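地域社会と暮らし演習 プロジェクト報告
押し入れのパソコンはなぜ捨てられないのか
Bamthorpeの家庭に眠る古いデスクトップについての聞き取り

1 きっかけ

引っ越しの手伝いをしたことがある人ならわかってくれると思うんですが、どの家にも必ず「これ、どうする?」と言われて誰も返事をしない箱があります。去年の夏、下宿先の大家さんの物置を片づけていたとき、その箱の役をしていたのが古いデスクトップパソコンでした。電源コードはどこかへ行っていて、最後に動いたのがいつかもわからない。それなのに、大家さんは「それは置いといて」と言うんです。壊れた扇風機も、脚の取れた椅子も、さっさと車に積んだのに!

その「置いといて」がずっと頭に引っかかっていて、演習のテーマを決める回でぽろっと話したら、同じ班のCuiping Cuiさんが「うちの実家にもある」と言い出し、Guoqing Fengくんも「うちなんか階段の下にある」と乗ってきて、そのまま班のテーマになってしまいました。先生には「ごみ問題をやるのね」と言われましたが、私たちがやりたかったのはもう少し手前の話です。捨てる前の、捨てるか捨てないかも決まっていない時間。その時間がどうしてこんなに長いのかを知りたかったんです。

班の中の担当はゆるく決めました。Cuiさんがアンケートの設計と集計、Fengくんがお店と回収の仕組みの調査、私が家庭での聞き取りとこの報告書です。ですから文章が脱線していたらそれは全部私のせいです。

2 調べたこととやり方

調査は二本立てにしました。ひとつは質問票で、無料のアンケート作成サービスのCukettiを使い、Bamthorpeに住んでいる人に答えてもらいました。市場の掲示板と図書館の入口に案内の紙を貼らせてもらい、集まった回答は50件です。もっと集めたかったのが本音ですが、紙に印刷したQRコードが小さすぎて読めないという苦情が最初の週に何件も来て(ごめんなさい)、貼り直しているうちに締め切りになりました。

もうひとつは訪問での聞き取りです。質問票の最後に「お話を聞かせてもらえますか」という欄をつけておいたところ、9軒のお宅が引き受けてくれました。一回の訪問は短くて三十分、長いところは夕飯まで出てきました。録音はせず、その場でノートに書き、帰りのバスの中で思い出せるかぎり足すというやり方です。バスが揺れるので、あとで読めない字がたくさんありました。

対象は「自宅にあって、いま使っていないデスクトップ型のパソコン」に絞りました。ノートパソコンやスマートフォンも入れるか、かなり揉めました。Fengくんは全部入れたい派、Cuiさんは絞りたい派。結局、大きくて場所をとるのに捨てられない、というところがいちばん不思議なのだから、場所をとるものだけにしよう、ということで落ち着きました。

3 質問票からわかったこと

まず、しまってある場所です。いちばん多かったのは物置やガレージ、その次が机の下でした。机の下というのは「使わなくなったときのまま、動かしていない」という意味で、これには班の全員がうなずきました。足を伸ばすと当たるけれど、当たることにもう慣れてしまった、という自由記述があって、私はこの回答がとても好きです。

次に、捨てていない理由。選択肢を用意して、いくつ選んでもいいことにしました。選ばれた順に書くと、こうなります。

中のデータが気になる
捨て方がわからない
まだ使えるかもしれない
家族のものなので勝手に決められない
買ったときに高かった
特に理由はない

データが一位になるのは予想どおりでした。でも、自由記述を読むと、「データが気になる」の中身が二つに分かれていることに気づきます。片方は、誰かに見られたら困るという心配。もう片方は、なくなったら困るという心配です。前の人は消したい、後の人は残したい。正反対のことを考えている人たちが同じ選択肢に丸をつけていたわけで、これは質問の作り方がよくなかったと反省しています。Cuiさんは集計表を前にしばらく黙ってから、分けておけばよかった、とだけ言いました。

「特に理由はない」を選んだ人の中に、ほかの選択肢も全部選んでいる人がいました。気持ちはわかります。

それから、もし誰かが取りに来てくれて、データもきちんと処理してくれるなら、お金を払ってもいいかという質問もしました。払ってもいいという人は思ったより少なく、逆に「お金をもらえるなら渡す」という人が目立ちました。持っているだけで何もしていないものでも、渡すとなると値段がつくべきだと感じるらしいのです。私も自分の古い自転車で同じことを考えたことがあるので、あまり人のことは言えません。

4 お宅で聞いた話

質問票の数字だけだとわからないことが、訪ねてみるとどんどん出てきました。ここでは印象に残ったお宅の話をいくつか書きます。お名前は出さない約束なので、出てくる順にも意味はありません。

坂の上のお宅では、パソコンは客間の隅に置かれていて、上にレースの布がかかり、その上に植木鉢がのっていました。奥さんによると、植木鉢の高さがちょうどいいのだそうです。夫が亡くなる前に家計簿をつけていたもので、電源を入れる気はないけれど、入れようと思えば入れられるというのが大事なんだと話してくれました。捨てる話をする雰囲気では全然なかったので、私は用意してきた質問を半分くらい飛ばして、植木の話をたくさん聞いて帰ってきました。調査としては失敗なのかもしれませんが、あとで読み返すと、このお宅のノートがいちばん長いです。

駅の近くの若いご夫婦のところは対照的でした。二人とも仕事でパソコンを使うので、古いものの中身は新しいほうに全部移してある。だから消えても困らない。それでも置いてあるのは、電源ユニットとか、メモリとか、いつか部品として使うかもしれないからだそうです。で、使ったことはありますか、と聞いたら、二人で顔を見合わせて笑っていました。

ガレージを見せてくれた男性は、パソコンを三代続けて保管していました。古いほうから順に棚に並んでいて、いちばん奥のものは外側がすっかり黄色くなっています。男性は子どもの背丈を柱に刻むのと同じだと言っていました。このたとえ、聞いた瞬間はよくわからなかったのですが、一台ずつ「これで娘が宿題をしていた」「これのときに会社を辞めた」と話してもらううちに、なるほどと思えてきました。

団地の四階に住む女性には、少し怒られました。私が「どうして捨てないんですか」と聞いたら、「捨てるのが当たり前みたいに聞くのね」と返されたのです。エレベーターがないので、一人で下まで運べない。市の回収は玄関先まで来てくれない。知り合いに頼むのも気が引ける。ずっと前から捨てたいと思っているのに、運べないだけなのだと。これはぐさっと来ました。私たちはいつのまにか、みんな思い出やデータのことで悩んで置いているものと決めつけていて、重いという当たり前のことを質問票の選択肢に入れていなかったんです。

そのあとに訪ねたお宅では、最初に「重さは気になりますか」と聞くようにしました。すると、腰を痛めてから動かしていない、車を手放してから持っていく手段がない、といった答えが続けて出てきました。聞き方ひとつでこんなに変わるんだと、ちょっと怖くなったくらいです。

もうひとつ、学生にはおなじみの理由も聞きました。同居人が置いていった、というものです。シェアハウスの居間にあるデスクトップは、前の前の住人のものらしいのですが、連絡先を知っている人がもういません。住んでいる人たちはそれにタオルをかけて、ゲーム機の台にしています。捨てていいか誰も決められないまま、次の住人に引き継がれていくそうです。植木鉢といいゲーム機といい、あの箱はどうやら上に物をのせたくなる形をしています。

5 お店と回収の仕組み

ここからはFengくんが調べてきたことをもとに書きます。

Bamthorpeで古いパソコンを手放す方法は、いまのところ4通りあります。市の回収日に出す、中古品を扱うHuldenに持ち込む、修理店のLüに引き取ってもらう、人に譲る、です。

市の回収は申し込み制で、電話かはがきで予約します。Fengくんが実際に電話をかけてみたところ、つながるまでに保留の音楽を三周聞いたそうです(曲は悪くなかったらしい)。回収日は決まった場所まで自分で運ぶ決まりで、これが団地の女性の言っていた問題です。

Huldenは町はずれの大きな中古品の店で、家具から食器まで何でも置いてあります。パソコンも見てくれますが、動かないものはほとんど値段がつきません。お店の人に聞くと、持ち込まれる台数は引っ越しの季節に増えて、8月にはぱったり止まるそうです。値段を聞いて持ち帰ってしまう人も多いとのことで、これは質問票の「お金をもらえるなら渡す」とぴったり重なります。値段がつかないなら渡さない、でも使うわけでもない。そうやって箱はもう一度ガレージに帰っていきます。

Lüは商店街の裏にある小さな修理店です。火曜日の午後は相談だけでも受けつけてくれて、私も一緒に行きました。ここがすごくおもしろかった!店主さんは、まず側板を外して中を見せてくれます。中を見ると、たいていのお客さんは「へえ」と言って、それから質問を始めるのだそうです。どこにデータが入っているのか、どれを抜けば中身が読めなくなるのか、残りはどうなるのか。店主さんの考えでは、捨てられない人の多くは、中がどうなっているか見たことがないから決められないのだ、ということでした。

実際、私も中をちゃんと見たのは初めてでした。データが入っているのはハードディスクやSSDという部品で、それさえ外してしまえば、残りは誰かに渡しても写真や家計簿がついていくわけではありません。そう教わったとき、大家さんの物置のことを思い出しました。あの箱をまるごと残す必要はなくて、残したいのは中の部品ひとつだったのかもしれません。

Lüでは、記憶装置を外して持ち主に返し、本体だけを引き取るという頼み方ができます。手間賃は2,000円相当で、これを高いと思うか安いと思うかは班の中でも割れました。私は安いと思います。Fengくんは、自分でねじを回せばただだと言います。Cuiさんは、返してもらった部品が今度は引き出しの中で何年も眠るだけではないかと言っていて、それはたしかにそうかも、とみんなで黙りました。

6 考えたこと

調べる前の私は、捨てられない理由を気持ちの問題だと思っていました。思い出があるとか、もったいないとか。話を聞いてみると、気持ちの話はもちろんあるけれど、そこに重さや階段や電話のつながりにくさがくっついていて、どこまでが気持ちでどこからが事情なのか、本人にも分けられないことが多かったです。「まだ使えるかもしれないし」と言ったあとに「運ぶのも大変だし」と続く。最初に出てくる理由だけをメモして帰ると、たぶん間違えます。

それと、置いておくことが悪いことだとは、途中から思えなくなりました。坂の上のお宅の植木鉢の台は、あのままでいいはずです。一方で、団地の女性のように、手放したいのに手放せないまま何年も同じ部屋で暮らしている人もいる。同じ「使っていないパソコン」でも、この二つを一緒に数えて「何件」と書いてしまうのは乱暴だなあと、集計表を見ながら思いました。質問票を作り直せるなら、最初に「手放したいですか」と聞きます。

提案というほど立派なものではありませんが、班で話したことを書いておきます。まず、市の回収に玄関先までの運び出しを足すこと。予算のことはわからないので、せめて階段しかない建物だけでも。次に、Lüの店主さんがやっているような「開けて見る日」を図書館でできないか。ドライバーと机があればできますし、見るだけで帰ってもいい会なら、決めていない人も来やすいと思います。図書館の人に話したら、静かにやってくれるなら、という返事でした。パソコンを開けるのは案外静かな作業です。ねじを落とさなければ。

7 うまくいかなかったこと

次の学年の人のために、失敗も残しておきます。

QRコードは大きく印刷してください。本当に。

質問票の回答は図書館に貼った紙から来たものが多く、図書館に行かない人の話はほとんど拾えていません。お年寄りの回答が多めなのも、市場に貼った紙が雨ではがれてしまったことと関係がありそうです。

聞き取りでは、二人で行くか一人で行くかをもっと早く決めておくべきでした。最初の二軒は班の三人で押しかけてしまい、相手の方がお茶を三つ出すのに台所を往復していて、申し訳なかったです。途中から一人か二人で行くようにしたら、話もゆっくり聞けました。

ノートの清書は当日のうちに。次の日だと、「布」と書いてあるのか「市」と書いてあるのか自分でもわからなくなります。

8 おわりに

聞き取りを引き受けてくださったみなさん、HuldenとLüのみなさん、どうもありがとうございました。夕飯までごちそうになったお宅には、この報告書を一部お届けするつもりです。

大家さんにも、調べてわかったことを話しました。中の部品だけ外して取っておけるそうですよ、と言うと、大家さんはしばらく考えて、じゃあ今度開けてみようか、と言ってくれました。日にちはまだ決まっていません。物置のあの箱は、いまも元の場所にあります。

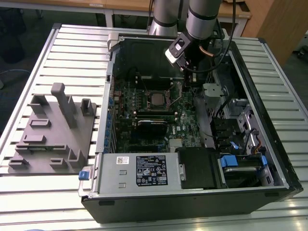 図1 側板を外して横に寝かせたDellのデスクトップ。緑色の基板がマザーボード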